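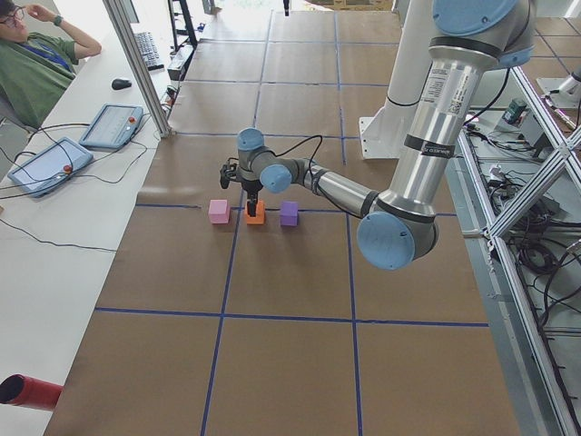 # Teaching a Pick-and-Place Task by Hand Guiding and by Remote Control

Student project report, Elwood Robotics Laboratory
Author: Vlasta Delić
Submitted: November 22, 2021

## 1. Purpose

The project compared two ways of showing a task to a robot arm. In the first, the operator holds the arm and moves it through the task while the controller records the joint positions. In the second, the operator stands clear of the arm and drives it from a handheld controller. The task was kept simple so that differences in the recordings could be traced to the teaching method: pick up the orange foam cube from between a pink one and a purple one, carry it to a neighboring square, and set it down.

The work follows from the Larnell exercise completed in July, in which a single block was used and no neighboring objects had to be avoided.

## 2. Work Area

The work surface is covered with brown paper and divided into squares with blue tape. The tape serves as a visual guide for the operator and is not used by the control software. The three cubes start in a row at one of the tape lines, with enough space between them for the two-finger gripper to come straight down over the middle cube. The teach pendants are kept on the desk beside the work surface, each with its own emergency-stop button.

## 3. Procedure

Each method was used to record 10 demonstrations. Every recording was made as follows:

1. Return the arm to the home position and reset the cubes.
2. Start the recording in the Dinora logging program.
3. Bring the gripper above the orange cube and lower it with the fingers pointing straight down.
4. Close the gripper, lift, and move to the target square.
5. Release the cube, raise the arm, and stop the recording.

A recording was discarded if either of the other cubes was moved. Discarded recordings were repeated at the end of the session -- they were not replaced with shortened or edited versions.

## 4. Observations

Hand guiding was faster to learn. The main difficulty was in the last part of the approach, where small pushes on the wrist tended to tilt the gripper. Several early attempts touched the purple cube for this reason.

Remote control gave straighter vertical motion, as the tool could be locked to one direction during the descent. Depth was harder to judge from the desk, and operators often paused just above the cube before closing the fingers. These pauses remain in the data. A typical remote recording held some 3000 samples, and most of the extra length came from the approach.

## 5. Limitations

Only one starting layout was tested, and all operators had used the arm before. The results should not be applied to softer or heavier objects without further trials. The Trindade playback module was used with its default settings throughout.

## 6. Further Work

The next stage will vary the order of the cubes and the square in which they start. It is also proposed that pauses be marked during recording -- a key press would be enough -- so that they can be kept or removed at playback. Setup notes and the full recording log are stored in the project folder under entry 153.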